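4.2 Kleinteile auf textilem Untergrund

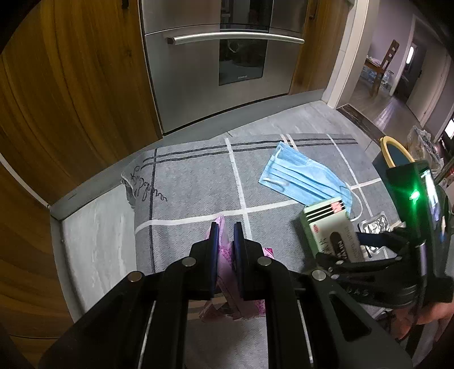

Im vorhergehenden Abschnitt wurde gezeigt, dass das Aufräumen von großen Gegenständen (Kissen, Taschen, Schuhe) in den meisten Wohnungen nach einer einfachen Regel verläuft: Was im Weg liegt, wird zuerst bewegt. Für die kleinen Dinge des täglichen Gebrauchs gilt diese Regel nicht in derselben Weise. Sie liegen meistens nicht im Weg, sie werden leicht übersehen, und ihr Platz in der Wohnung ist oft nicht festgelegt. Wir behandeln sie deshalb in einem eigenen Abschnitt.

Abbildung 3: Verpackungen und Hygieneartikel auf einem grauen Teppich mit Streifenmuster; im Vordergrund ein gegriffenes Taschentuchpäckchen, rechts davon eine hellblaue Einwegmaske, ein kleiner Karton und ein silbernes Folienpäckchen.

Unter Kleinteilen verstehen wir Gegenstände, deren längste Seite die Breite einer Hand nicht wesentlich überschreitet. In der Erhebung Rotstead wurden insgesamt 870 solche Gegenstände kodiert. Die Kodierung erfolgte nach dem Schema von Erar, das wir für unseren Zweck um eine Kategorie erweitert haben, nämlich um die Kategorie der »angebrochenen Packung«. Diese Erweiterung war notwendig, denn bei einer Packung ist für den Aufräumenden nicht nur die Form wichtig, sondern auch die Frage, ob noch etwas darin ist. Ein leeres Päckchen gehört in den Müll, ein halbvolles in die Schublade oder in die Jackentasche. Von außen ist der Unterschied häufig nicht zu erkennen.

Die Zusammenstellung in Abbildung 3 ist für dieses Problem gut geeignet. Das Päckchen mit dem rosa und violetten Muster ist zerknittert und gibt an beiden Seiten nach, wo es gehalten wird. Über den Inhalt lässt sich daraus wenig ableiten. Der Karton mit der Aufschrift NIVEA ist dagegen nach unserem Schema ein formstabiler Gegenstand, auch wenn er schräg liegt und teilweise auf der Maske ruht. Solche Überlagerungen haben wir als eigenes Merkmal kodiert. Sie zwingen zu einer Reihenfolge: Entweder wird der obere Gegenstand zuerst genommen, oder man nimmt beide zusammen und trennt sie später. Die zweite Möglichkeit wurde von den Teilnehmenden öfter gewählt, als wir nach der Voruntersuchung erwartet hatten.

Ein zweiter Punkt betrifft den Untergrund. Auf glatten Böden werden flache Gegenstände gern bis zu einer Kante geschoben und dort aufgenommen. Auf einem Teppich mit spürbarer Struktur ist dieses Vorgehen weniger bequem, und die Gegenstände werden von oben gefasst. Dabei verändern weiche Packungen ihre Form, was bei Taschentüchern ohne Folgen bleibt, bei Lebensmitteln aber nicht immer. Bei der Einwegmaske kommt hinzu, dass die Ohrschlaufe getrennt vom flachen Teil liegt und an anderen Dingen hängen bleiben kann. In acht Fällen der Erhebung wurde mit einer Schlaufe oder einem Band ein weiterer Gegenstand unabsichtlich mitgezogen.

Das Muster des Teppichs hat ebenfalls eine gewisse Bedeutung. Breite weiße Streifen und dünne dunkle Linien, wie sie in Abbildung 3 vorhanden sind, teilen die Fläche in Felder. Mehrere Teilnehmende haben im Gespräch angegeben, dass sie sich beim Aufräumen an solchen Feldern orientieren und Feld für Feld vorgehen. Auf einfarbigen Teppichen wurde eine solche Strategie nur selten genannt. Ob sie tatsächlich Zeit spart, können wir mit den vorliegenden Daten nicht beantworten. Helle und glänzende Dinge wurden auf den weißen Streifen später bemerkt als auf den grauen Flächen; der Unterschied betrug im Mittel etwa drei Sekunden und war zwischen den Personen sehr verschieden.

Schließlich ist der Ablageort zu betrachten. Die Zieliński-Regel, nach welcher der nächste offene Behälter bevorzugt wird, bestätigt sich für Kleinteile nur zum Teil. Behälter mit einem farblich abgesetzten Rand, etwa dunkles Petrol mit Gelb wie rechts in Abbildung 3, wurden zwar schnell gefunden, jedoch legten 12 Teilnehmende die Hygieneartikel zunächst getrennt beiseite. Als Grund wurde genannt, dass Masken und Taschentücher nicht mit anderen Dingen in Berührung kommen sollen. In der Auswertung mit Jirnuvell erscheinen diese Fälle als Zwischenablage und verlängern die gesamte Dauer des Vorgangs. Wir haben sie nicht ausgeschlossen, sondern in Tabelle 5 gesondert aufgeführt.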